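Sorting Needs a Standard: The Case for Rules on Household Manipulation

Published 31 August 2019

The training of machines to tidy a home has moved out of the laboratory and into flats, kitchens and spare rooms. It has done so without any agreed rules. A factory cell in this country cannot be switched on until someone has signed for its guarding, its stopping distances and its maintenance log. A person recording tabletop work in a kitchen with a hand-held gripper needs to sign for nothing at all. This essay argues that the gap should be closed, and that it can be closed with modest means.

The Zadside working draft, circulated to members in January, runs to 33 clauses. Most of them concern records: who handled the tool, in which room, on which surface, and with whose consent. These are sensible provisions and the sector should adopt them. The draft is weaker on the condition of the room itself. It permits a "representative domestic setting" and leaves the phrase undefined, so that a bare bench with three plastic blocks may qualify alongside a table in daily use.
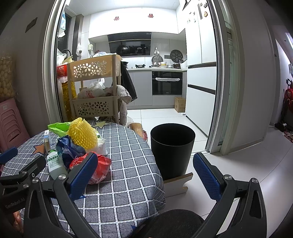

Bags, bottles and an open bin at a round table, with the kitchen beyond the doorway.

A definition ought to begin from the ordinary home. Soft packaging, patterned cloth and furniture standing close to the work are the conditions in which any household machine will have to operate. Clearing them away for the sake of a neat recording produces data of little value to the householder. Our position is that a setting should be called domestic only where the everyday contents of the room have been left in place, and where the record says so.

The second matter is waste. Of the 400 session records reviewed under the Malinowski scheme, 155 gave the task simply as "clean up". That description tells a later reader nothing about which items were meant to be discarded and which were meant to be kept. A sponge may be rubbish in one household and have another month of use in the next. The decision belongs to the resident, and a standard should require that it be written down before the first grasp is made.
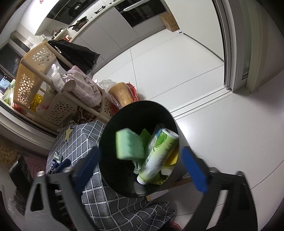
Should a bin count as a tool or as part of the room?
It should be recorded as a container for the task, with a note of whether the operator was permitted to lift or tilt it.

The answer has practical consequences. A container that may be moved introduces risks that a fixed one does not, including spillage and contact with food surfaces. The Statov guidance treats every receptacle as stationary, and in this respect it has fallen behind practice. Operators lift bowls, turn bins and steady packets as a matter of course. Rules that pretend otherwise will be ignored, and the habit of ignoring one clause spreads quickly to the others.

Work with two grippers deserves separate treatment. The present drafts speak of "the tool" in the singular throughout. Where one gripper holds a vessel and another is free, the hazards are those of coordination: cables near the hands, jaws approaching one another, and a divided field of attention. We recommend a short clause requiring that both tools be inspected together, that cables be routed clear of the jaws, and that either tool may be set down at any moment without penalty to the session.

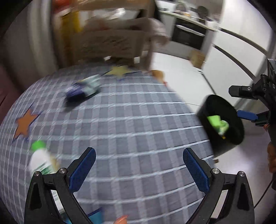
One gripper open over the table, the other holding a black bowl.

Some members have objected that further clauses will burden small operators. The objection has weight. Raleo, whose submission was among the most thorough received, put the cost of compliance at 2,000 dollars a year for a small team, chiefly in labour for record-keeping. We do not regard that sum as trivial. It is nonetheless a fair price for entering private homes, and much of it could be recovered through a shared template — a single page, in plain language, that an operator can complete at the kitchen counter.

There remains the question of privacy. Kitchens carry notes, labels, calendars and family papers, and a wide lens gathers all of them. Residents should be shown a sample recording before they consent, in the same room and at the same height as the work. A written notice alone is inadequate for this purpose.
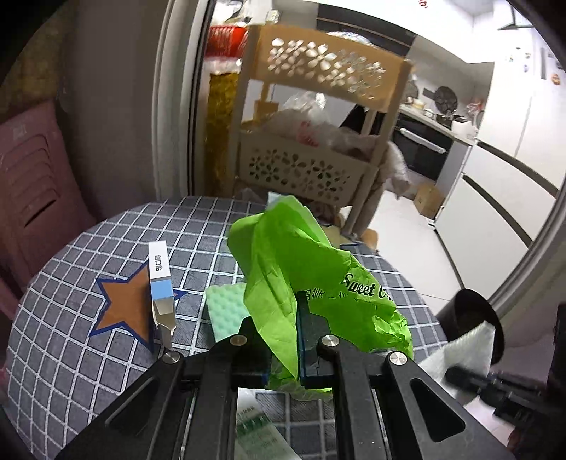 Recommendations for the Next Draft

The definition of a domestic setting should be rewritten to require that ordinary contents remain in place. Discard decisions should be recorded in advance and attributed to the resident. Movable containers should be acknowledged, and two-tool work given its own clause. Until the revised text is issued, members are encouraged to apply these provisions voluntarily and to note in their records where they have been unable to do so.

Contact the Secretariat | Copyright 2019. All rights reserved. | Back to top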